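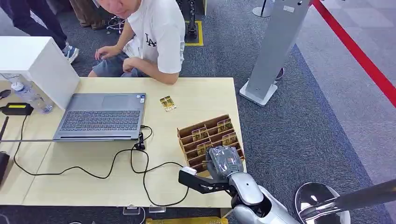

At the table with the laptop, Nirnau

Eletti Rotor Balance Kit: A Review From a Gyroplane Owner

I fly a two-seat gyroplane from the grass strip at Firkeck, and for the past season the stick has been shaking more than I like. It was never dangerous. After one hour my right hand was tired, and my passenger usually asked if this was normal. I tried tape on the blade tips, as many of us do, and I made it better, then worse, then better again. In June I decided to buy the Eletti kit and do the work with numbers.

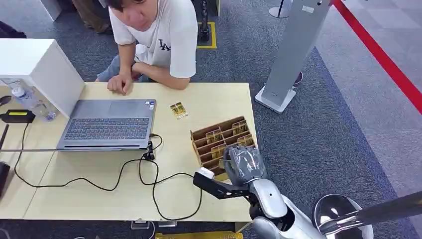

3 min read

What is in the case

The kit comes in a hard case with foam. You receive one accelerometer, an optical pickup with its bracket, a roll of reflective tape, two cables, a small recorder, and a USB stick with the software. The accelerometer goes on the rotor head, the pickup looks at the tape, and the recorder is carried in the cockpit. The cables are long enough for my machine and the connectors have a good screw lock. The bracket I did not like. It is made for a round mast, and mine is square, so I had to make an adapter from aluminum angle. The seller says that a square bracket will come later.

Installation

The first installation took me a full morning. The second one took less than an hour, most of it for securing the cables. Please take this part seriously — a loose cable near a rotor is a much bigger problem than a shaking stick. The manual gives one page to it, and I think it should give three. Latrice Kincaid, who builds her own blades, checked my work before I started the engine, and she made me move one cable tie.

The software

It runs on my old laptop without trouble. You import the recording, you choose the stable part of the flight, and it shows you a polar chart with the amount of vibration and the clock position. Then you enter a trial weight, fly again, and it calculates the correction. The chart is very clear. The menus are less clear, and some buttons have only a symbol. The program also forgets the aircraft name each time you close it, which is annoying when you have several flights to compare.

Results

I needed 16 grams at one blade tip and a small shift at the hub. After this the stick is calm in cruise. There is still a little shake at low rotor speed, and I believe it comes from the hub bearing and the kit can do nothing about it. Tracking you must do separately. The kit measures balance only, and if your blades do not fly in the same plane you will chase the numbers all day.

Emiliano Cabral has the older Fahy unit, and we tried both on his machine. The two gave nearly the same clock position. The Fahy has its own screen, so you can read it at the field with no laptop, but it keeps only the last recording. The Eletti recorder keeps 200 of them.

Would I buy it again?

Yes, although I would first ask two or three owners at my field to share the price. You use it a few times per year, and then it stays on the shelf. For a person who has a factory machine with a good dealer nearby, I think it is too much. For a builder it is a useful tool.

Good: clear chart, strong connectors, large memory.
Not so good: bracket for round mast only, short manual, symbols in the menu.

I will add a note when the square bracket is available.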